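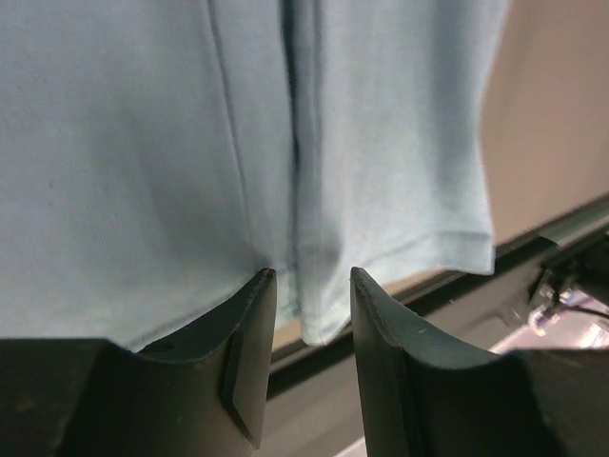
Florante Javier
February 29, 2024

ok so I finally went through my closet, and I have thoughts. Thread, sorry in advance

12 replies · 41 likes

I moved to Purdale in January with 17 T-shirts from places I've worked or races I've run. I wear maybe two of them. The rest just ride along from apartment to apartment in the same tote bag

3 replies · 28 likes

The oldest is from the Stovell bakery, where I did the 4 am shift the summer after high school. The logo is a loaf with a face. It has a hole under each arm and I'd still run into a burning building for it

9 replies · 66 likes

My buddy Oğuzhan says to take a picture of each one and let it go. I tried that! Now I have the pictures AND the shirts

5 replies · 93 likes

So what do people do with these?? My aunt had a quilt made out of hers and it's gorgeous, but the lady in Rositthorpe who does them wants $300 and she needs 24 shirts for a full size. I'm short! I'd have to go run more 5Ks

14 replies · 52 likes

Also she wants them washed with no softener, and she won't take anything with puffy print. There goes the entire Cabrera softball era (we went 1 and 11, but the shirts were incredible)

2 replies · 30 likes

Current plan: keep 6, donate the ones in good shape, cut up the stained ones for the garage. I've done the easy part and picked the stained ones. There are four. One of them I already took back out of the pile

4 replies · 37 likes

Update, my sister called and claimed the bakery one for sleeping in. Absolutely not. She can have the bank fun run, it's an XL and it's never been worn

7 replies · 58 likes

If you've had a smaller quilt made, like a lap size, tell me what you paid and whether you use it or if it just sits on a chair. Going to bed, will read replies tomorrow

19 replies · 24 likes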